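This site uses cookies to remember your settings. Accept all | Manage preferences

Manipulation software meeting – minutes
May 6, 2023

Present: Nisha Pal (chair), perception group, planning group, tooling. Mittal joined by phone for items 2 and 3.

Minutes of the previous meeting were accepted with one correction: the gripper timeout change was made in the Kulis branch, and the notes had it in main.

1. Actions carried over

Log rotation on the arm computer is done. The disk no longer fills during long sessions.

The write-up of the calibration procedure is not done. Nisha has a draft with the first half in it and will circulate it as is. The second half depends on item 3.

The request for a second network switch is still with purchasing. No news.

2. Control

The new trajectory follower has been on the arm for two weeks. Motion is smoother on long reaches. On short moves near the table there is still a visible stop between the approach and the close, which comes from the follower waiting for the settle flag before it hands over to the gripper controller. Mittal's suggestion was to hand over on position error alone and drop the flag. Planning did not want the flag dropped everywhere, as the insertion tasks rely on it. Agreed to make it a per-task setting, off by default for pick and place, on for insertion.

The command rate stays at 100 Hz. There was a request to raise it, but the bridge process already misses deadlines when the camera recorder is running. Tooling will profile the bridge first and report back.

Wrist speed limit in the shared config was found to be different from the one in the launch file. The launch file wins at present. The duplicate will be removed from the shared config.

3. Perception

Claninen is now the default segmentation package. The older one stays in the repository until September and will then be deleted. Anyone with scripts that import it should move them before then.

Glossy dishes remain the main source of bad depth. The filter fills holes from the neighboring pixels, and on a shiny plate this gives a surface that sits lower than the real one. The group looked at three options and settled on masking out the highlight and fitting a plane to the rest. It will be tried on plates first and bowls after, as bowls need a different fit.

Round objects lying next to a plate are sometimes merged with it. Raising the color weight fixed most cases in the replay set and broke a few where the object and the dish are close in color. No decision. Perception will bring numbers to the next meeting.

Hand-eye calibration: the wrist camera transform drifted between sessions, and the mount was tightened. Planning asked for a check at startup that refuses to run if the residual is over 5 pixels. Agreed.

4. Planning

The replay set for the kitchen items now has 77 recordings, up from 50. All of them load in the new viewer. Failures were sorted by cause, and the largest group is grasps on handles. The planner treats a handle as a free-standing object and ignores what it is attached to, so the lift path is checked for the handle only. The flat part on the other end can then catch the rim of a bowl.

Two changes agreed. The collision model will include everything in the same segment as the grasp point, and the lift will go straight up for the first 5 cm before any sideways motion. The second change costs a little time per pick and was accepted.

The arm cable is not in the collision model at all. Planning proposed a simple swept tube around the loop at the gripper housing – coarse, but better than nothing. Tooling has a script from the Alen project that may be reusable.

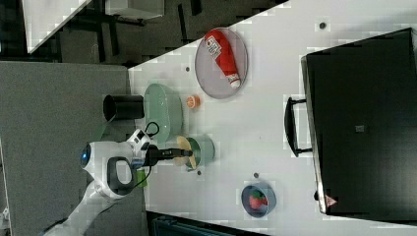
5. Tooling

The viewer can now step through planner states alongside the camera stream. Timestamps were off by one message in the first version. Fixed in the current build, so please update before filing bugs.

Nightly tests run on the simulator only. A hardware smoke test was discussed and put off until the startup calibration check is in.

Config files: agreed on one file per task, with the robot settings kept separate. Nisha will move the pick and place tasks over first.

6. Actions

Nisha Pal – circulate calibration draft; split pick and place configs
Control – per-task settle flag; remove duplicate wrist speed limit
Perception – highlight masking on plates; merge numbers; residual check
Planning – segment-wide collision model; straight lift
Tooling – profile the bridge; look at the Alen script for the cable

7. Any other business

The door code for the lab is changing. Ask Nisha for the new one.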